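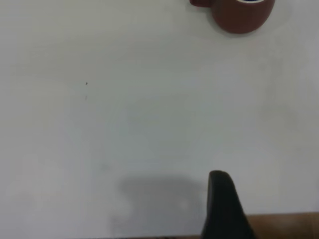
Disposable and Reusable Cups at the Treltden Campus Café

Project report by Ardalan Mohammadi and Joaquín Zúñiga
5 February 2024

1. Background

The campus café switched from ceramic mugs to paper cups three years ago, when the dish room was closed for repairs. The repairs were finished the next August but the mugs did not come back right away. Last fall the café put out a shelf of ceramic mugs again and let customers choose. Our project looked at how many people chose a mug, and what kept the others from doing it.

We picked this topic after reading the campus waste summary, which lists paper cups under "mixed trash" and gives no separate number for them. The cups have a plastic lining and the local hauler, Sturkis, does not accept them with paper.

2. Method

We counted hot drink sales at the café over two school weeks, using the register totals the manager gave us at the end of each day. The register has a button for "own cup or mug," so those sales could be separated from paper cup sales. It does not separate mugs from travel cups that people bring from home. We found this out after the first week and decided to leave it alone so both weeks would match.

We also gave a one-page survey to 100 customers. Joaquín handed these out in the morning and Ardalan did the afternoons. The survey had 8 questions. Question 6 was worded badly (it asked two things at once) and we dropped it from the results.

3. Results

The café sold 2,038 hot drinks in the two weeks. Of these, 300 were rung up as own cup or mug. The rest were in paper.

Mug use was highest in the middle of the afternoon and lowest in the ten minutes before morning classes. Rainy days made no difference that we could see. Tea drinkers used mugs more than coffee drinkers did, going by the survey, but the tea group was small and we would not put much weight on that.

The most common reason for taking a paper cup was "I was leaving right away." The second was "I didn't know there were mugs." The mug shelf is behind the pastry case, and a person standing in line can't see it until they have already ordered. A few people wrote that they did not trust how the mugs were washed. One wrote that the mugs are too heavy.

4. Cost

The manager pays a supplier, Herrero, by the case for cups and lids. She asked us not to print the price. She did say that lids cost her nearly as much as the cups do — we had assumed they were almost free. Broken and missing mugs are the main cost on the other side, and the café does not keep a record of those.

5. Problems with the study

Two weeks is short, and the second one had a half day in it. The survey only reached people who were willing to stop, which probably leaves out the ones in the biggest hurry. We planned to weigh the trash bags at closing but the scale we borrowed from the Utus lab only went up to five kilograms.

6. Suggestions

Move the mugs to the front of the line, before the register. Have the cashier ask "for here or to go?" every time. Put a return bin by the side door as well as the main one.

If another group continues this project, they should get the register button split in two before starting. They should also run the survey past someone outside the group first.

Back to top
Shares: 8 | Comments: 0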